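Skindbridge PC Refurb - Frequently Asked Questions

What do you take?
Desktop towers, any brand. Laptops no, sorry, no space. Monitors only if they come with a tower.

Does it have to work?
No. Dead ones get stripped for parts. Last year we took in 271 machines and 134 went back out to families, the rest was spares.

What about my files?
Pull the drive before you come, or ask Oduor Nyanda at the desk and he'll do it while you wait. We don't copy data over, please dont ask.
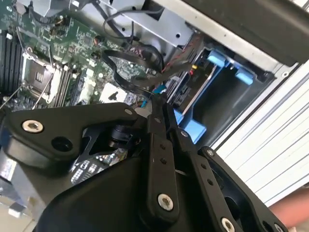

Can I bring one that's half taken apart?
Yes, half our towers come that way. Tape loose screws in a bag inside the case. If the processor's out, as with an empty socket like this one, leave the metal retention frame and lever on, and keep fingers off the socket. Memory can stay in its slots. Don't yank cables, even if they loop all over the board, we would rather sort them ourselves. Missing side panel is fine.

How much is a refurbished one?
79 dollars with keyboard and mouse. Better ones up to 300. Cash or card.

Is there a warranty?
90 days? No, that was the old shop. Now it's six months on everything exept batteries.

Can I learn to do this?
Evening class starts again in October. Theano Vasilakis runs it, bring your own screwdriver if you have one. Sign up at the desk.

Where do I park?
Behind the building, Skernevbridge side. Ring the bell if the door's shut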